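[bredgate-makers] Re: gripper fingers, what are people using for pads?
Apr 23, 2018

Quoting the earlier message:

> Second set of printed fingers cracked at the pivot again. Same place
> both times. Also my pads are just bare plastic and everything slides
> out, socks, towels, the lot. What is everyone putting on the tips?
> And is it worth going to metal pins or is that overkill for a thing
> I squeeze by hand?

Quick one, on my way out the door.

Metal pins, yes. Not overkill. I ran printed ones on the Javadow build and they went oval in a week, then the fingers stop meeting square and you chase it forever. Drill the holes out after printing, dont trust the size off the printer. Put a washer each side.

Cracking: print the links flat, not standing up. Layers are splitting on you. 7 walls on mine, slow but no cracks so far.

Pads. Tried foam tape (peels), bike tube (ok, leaves marks), cut up kitchen mat from Annan. The mat wins for cloth. Glue it AND wrap the ends over.

Do your testing on real clothes on a real bed. The bench lies to you, cloth on a hard top is way too easy. A mattress gives and the tips dig in. Knits are the best test I know, ribbed hem is thick enough to grab, then try the single layer next to it and watch it go wrong. Anything with buttons or a bow, go in from the hem first and work up. 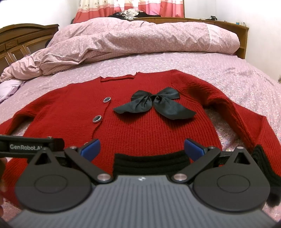

Bilo: agree on the pins, not on gluing. Glued pads are a pain when they wear and they do wear, I got over 4000 squeezes from a set before the edges went. I use 2 small screws from behind, countersunk so they dont poke through. Swap takes a minute. Also if the fingers close crooked check the linkage lengths before blaming the holes, one of mine was printed from an old file and I lost an evening to it.

OK fair, screws then. Will try it on the next set. Link files are in the shared folder, number 143, the older ones are wrong so ignore them. Can someone delete those pls, I dont have acces.

Back on the list tonight.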